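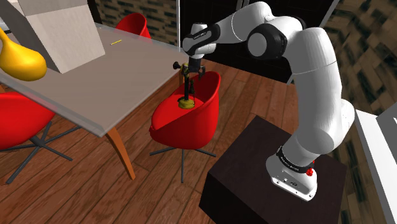

Robot arm and red chair, computer rendering.

Spring progress report to the Pawlak Fund
Colonoscopy and Bowel Screening Support Project, Drambridge

Dear friends at the Fund,

We are now halfway through the grant, and I want to start by saying thank you, because your patience over the winter made a real difference to all of us here. The phone line took longer to set up than I had promised, and you were kind about it.

As you may remember, the idea was a simple one. Too many people in Drambridge and out toward Pinirstead were booking a screening and then not turning up, and when we asked them why, the answers were mostly about the day before. They were worried about the prep drink, they had no ride home, or they had read the instruction sheet three times and still didn't know whether they could have coffee. (Black coffee is usually fine, but we always send them back to their own clinic's sheet, and we have learned to say so early in the call.)

The evening line opened in February and runs from 5 p.m. until 9. We have 4 trained callers, two of whom have been through treatment themselves, and I think people can hear that in their voices. In the first two months they supported 27 people through prep, and 24 of those went on to have the procedure. Of the three who didn't, two have rebooked for May and one has moved out of the area, and we have passed along the number of a clinic closer to her new home.

Rides have been harder. We had planned on Zarum, the local van service, for every trip, but their last van leaves the hospital at four and afternoon patients are often still in recovery then. A patient who has been sedated can't be sent home alone in a cab, so for now we are pairing afternoon patients with a driver from our own list — it works, but it is a lot of phoning. We are talking to Zarum about a later run and hope to have an answer before summer.

The rewritten prep sheet is finished, in large print, with the shopping list on its own page so it can go along to the store. Pinirstead's clinic has asked for copies, which pleased us all very much.

On money, we are slightly under on printing and over on mileage, and we would like your permission to move the difference across. The full budget table will follow with the receipts.

Next quarter we plan to train two more callers and try a Saturday morning session for people who work evenings. You would be very welcome to come and sit in on a training, and there is always cake.

With warm thanks,
The project coordinator, Drambridge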